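Subject: Re: [pantry-swap] cans from January and the tomato question
From: Precious Van der Merwe
Date: 4 March 2026

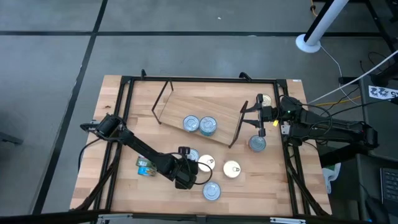 Cans on the butcher-block table.

Hi all,

Sorry for the slow answer, Sibusiso. I've been up to my elbows in shelf paper for most of the past week and my inbox got away from me. I'm going to answer your bits one at a time, with your text left in so people can follow along.

Sibusiso Buthelezi wrote:

> I've inherited my aunt's pantry and it is a LOT of canned food. Most
> of it looks fine but some dates are well past. Do you all go by the
> date or by the can? Also, a few have small dents and I don't want to
> poison my kids.

I go by the can first and the date second. The date on most canned stuff is the maker's guess at when it'll taste best, and a can of beans that's a year over has never done me any harm. What I won't touch is a can that bulges at either end, leaks, has rust I can't wipe off with a rag, or spits at me when the opener goes in. Those go straight in the trash, sealed up in a bag, and no tasting to find out!

Dents are more of a judgment call. A shallow one in the middle of the side, fine, I'd eat it tonight. A dent on the rim or along the side seam, or one deep enough to lay your finger in, I toss. My mother would be horrified at the waste, but she also kept a ham from before I was born, so I don't take her advice on this.

> Second question, tomatoes. I have read they go off sooner. Is that
> right or is it one of those things people repeat?

It's right, as far as I know. Tomatoes, pineapple, grapefruit, anything sour works on the inside of the can over time and starts to taste tinny. I try to get through mine in 18 months. Beans, corn, pumpkin, and plain meats or fish keep years longer if the closet stays cool and dry. Please don't store any of it over the stove or next to the water heater (I did that for a whole summer in the old apartment and the peaches went brown and sad).

> Last one. How do you keep track of it all? I tried a spreadsheet and
> gave up after one shelf.

Oh, me too, and I like spreadsheets! When I did the big sort in January I had 168 cans, which is silly for a household of 2, and I typed every one of them in. It was out of date by supper. Now I just write the month and year on the lid in fat black marker when I get home from the store, newest to the back, oldest to the front. When I can't reach the back without moving things, I stop buying. That's the whole system.

I do keep one paper list taped inside the door, only for the things we eat every week: chickpeas, tuna, coconut milk, crushed tomatoes. If we drop under 9 of the chickpeas I write it on the grocery list. My husband has his own opinions about how many chickpeas a person needs, but he's not the one making the curry.

A few of you asked off-list for the curry, so I'll put it in while I'm at it. Fry a big chopped onion in oil until it's properly brown, then add garlic, ginger, a spoon and a half of curry powder and a pinch of salt. Two cans of chickpeas, drained. One can of crushed tomatoes, one of coconut milk. Let it bubble on low for half an hour with the lid half on, and squeeze a lime over it at the end. It's better the next day - and it freezes well, though the coconut milk can look a little split when it thaws. Stir it hard and it comes back.

Sibusiso, if you end up with more than you can use, the food shelf on my side of town takes anything in date with a readable label. They can't take past-date cans, so keep those for yourself or offer them here and be up front about how old they are. I'd have any sweet corn off your hands, and I can trade you apricot jam for it. I still have jars and jars.

Does anyone have a can opener they love, by the way? Mine has started skipping teeth and leaving a little hinge of metal on every lid, and I've cut my thumb on it 2 times now. I'd like the kind that doesn't need charging.

Precious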